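Unit 4 handout, revised 2018-05-04. Read before the lab on sheet grading.

## Grain direction in machine-made paper

On a paper machine, the stock leaves the headbox at speed and lands on a moving wire. Most fibers line up with the direction of travel. The result is a sheet with two unlike axes: machine direction (MD) and cross direction (CD).

- **Stiffness:** higher in MD.
- **Tensile strength:** higher in MD.
- **Expansion with moisture:** higher in CD.
- **Tear:** usually straighter along MD.

A wet fiber swells mostly in width and hardly at all in length, so a sheet takes up most of its growth across the grain. A book block with the grain running the wrong way will cockle at the spine after one damp August.

### Folding

A fold made parallel to the grain bends between fibers and stays flat. A fold made across the grain has to bend or break them, and on heavy or coated stock the outer face may crack. Score first if the fold must go against the grain.

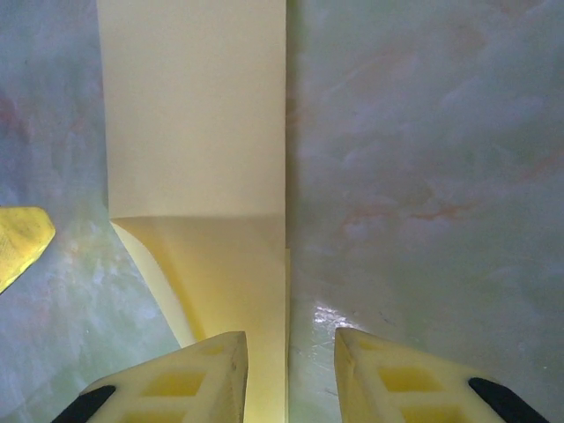 **Folke Bråten**
Lecturer, Paper and Print Materials

### Finding the grain

Use at least 2 of the tests below on every sample. One test alone is unreliable on light stock.

1. Bend test. Roll the sheet over loosely without creasing it, press down, then turn it a quarter turn and repeat. The direction with less resistance has its roll axis parallel to the grain.
2. Strip test. Cut one strip each way, same size, and hold both level by one end. The CD strip droops more.
3. Moisture test. Dampen one face of a small square. It curls into a tube – the axis of the tube is MD.

The Torvik stock is sold grain long. The Sikis board comes both ways, so check the wrapper. Record all results on the Tritside form, pages 2 and 184 of the lab binder.

Reading: Dallier notes, section on fiber orientation.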